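Stustach open day - quick notes before I forget it all

Posted in: Trips, Food
4 comments

Got in late from Stustach last night so this will be short and messy. They open the biscuit works to visitors once a year, in January, and I finally got a spot. Group of 20, hairnets, no rings, no phones past the second door. So no pictures from the floor, sorry, you get words.

Parking is bad. Go to the Wilten side, walk over the footbridge, ten minutes. The sign at the main gate still sends you to a lot that closed.

We started in the flour room. Loud. Tarek Azar took us around, he has run the ovens there a long time and talks fast, which suited me. Three ovens, all in a row, the longest one is as long as a city block (his words, I didn't pace it out). Dough comes off the sheeter, gets folded, rested, sheeted again. The resting is the bit they care about. Tarek said if you skip it the biscuits shrink in the oven and then they rattle in the wrapper and people write in.

Salt goes on after the bake on some lines and into the dough on others. Long argument in our group about which is better. I say on top. The man next to me, from Brimer, said in the dough and would not budge.

Tasting was the best part. Plates of plain, caraway, onion, and one with brown butter that is not in stores yet. Warm from the oven they taste completly different, softer, more like bread. I had too many of the onion.

Then the packing hall, seen from a walkway behind glass. Everything is going to single packs now. Adhiambo Mohamedi from the packing side took questions and got a lot of them about wrappers - too much plastic, why so small, who eats one biscuit. Her answer was that people keep them in desks and bags and an open sleeve goes soft in a day. Fair, but I still think a paper sleeve and a tin at home does the same job. She said they had 1,442 visitor comment cards last year and wrappers came up more than taste did.

Shop at the end. Cash or card, but the line for card was 30 minutes so bring cash. Broken biscuits by the bag, cheap, gone by noon. I got there in time for the last of the caraway. Also picked up a jar of the Aoun fig jam, they have a little stand by the door, very good with the plain ones.

Home, tea, shoes off, and back into my own snack stash, salt question still going round in my head. 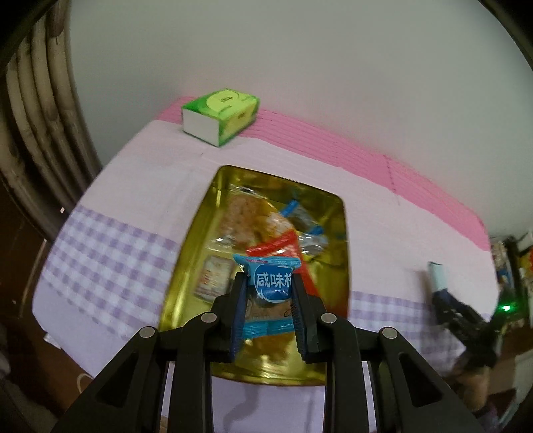 Single-wrapped biscuit and the gold-colored tin.

If you want to go next year, the list opens in the fall and fills fast. Wear flat shoes, the walkway is metal grating. Kids have to be tall enough for the coats, check before you drive out their with them. Tour is free, the tasting is included, coffee is not.

Will add the opening hours when I find the leaflet.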